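Where Barnton Buys Its Cookies: A Project on One Street and Its Bakeries

By Trinidad Barroso
January 14, 2021
Local History and Economics, final report

When our teacher said we could pick any small business subject in town, most of my class went straight for the mall. I picked the bakeries on Pastor Street, partly out of loyalty (my grandmother has bought her bread there her whole life and would never have forgiven me) and partly because I wanted to know how a street that short could keep three of them going at once.

I started in August by reading the old town directories at the library, which are bound in green and smell like a basement. The first bakery on the street shows up in the directory as "bread and plain cakes," and I love that so much, the plain cakes. It stood on the corner where Stitstead, the fabric and yarn store, is now. The lady at the counter in Stitstead let me go in the back and look at the brick arch in the wall where the oven used to be. They keep quilt batting in it.

After that I made a short survey and left copies at the library, the pharmacy and both churches. I printed 400 and got 162 back, and I was thrilled with that, even if a few of them had grocery lists on the other side. I asked people where they buy bread, where they buy cookies, and whether those are the same place. For bread, most people said the supermarket. For cookies it went the other way, and people wrote all around the margins about it! One person filled the entire back page with the story of a lemon cookie she had at a wedding and has been trying to find ever since.

The three owners were all kind enough to talk to me, although one of them did it while frosting and I had to keep moving my notebook. They told me bread barely pays for the flour and the early hours. Cookies keep longer, they can be boxed, and people buy them for somebody else, so they don't mind spending a little more. The biggest bakery sold 773 boxes in its best month last year. The smallest sold 680 in the same month, with one oven and one person running it, and I had to go back and ask if I had written that down right. I had.

I also wanted to understand how cookies get served at home, since so many people in the survey talked about a special plate or tray that only comes out for company. In my family it's a blue glass dish with a chip in it. Round trays came up again and again, and red was the favorite color.
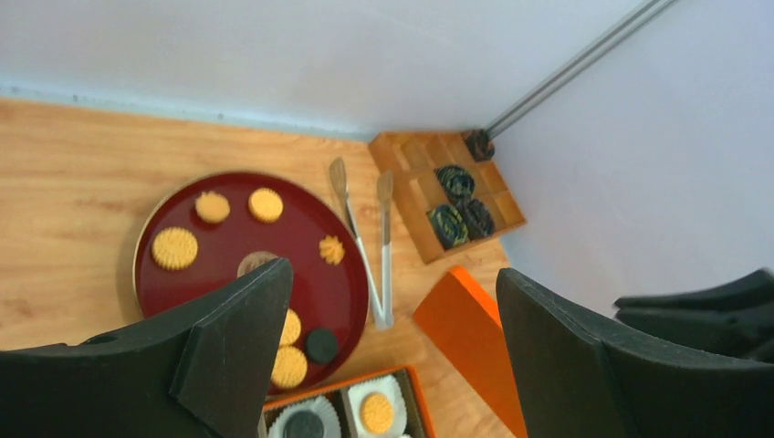
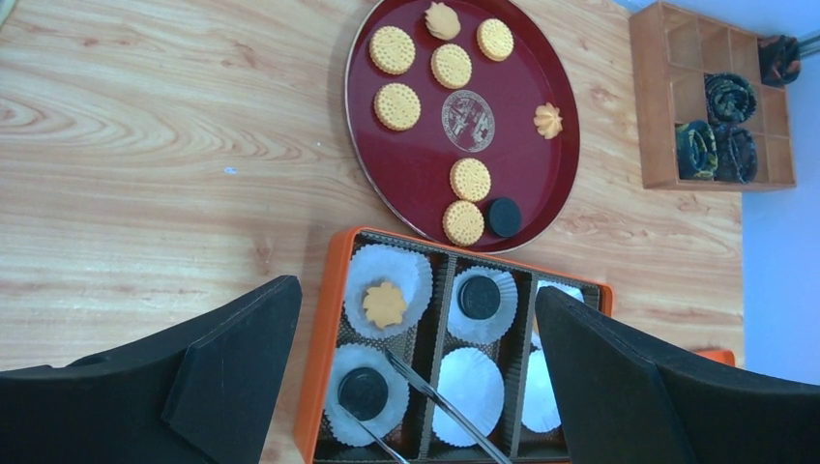
Round golden cookies on a red tray with a thin rim.

Barnton Student Papers, Issue 7, page 12

If I did this project over I would ask people their age on the survey, because I think older people and younger people were telling me different things and I can't prove it. I would also visit the bakeries before six in the morning, when the owners say the real work happens. My mother said no to that one. I still have the lemon cookie lady's page in my folder, and all three bakeries have asked to read it.

Thank you to the library staff, to everyone who filled out a survey, and to my grandmother, who came along on two of the interviews and asked better questions than I did.

More student projects
Futby: Starting a Lunchtime Soccer League
The Bus Routes Barnton Used to Have
Rain Barrels and the School Garden
Learning to Knit at Stitstead

Shares: 14 | Comments: 3

Contact the school office | Copyright Barnton Student Papers | Back to top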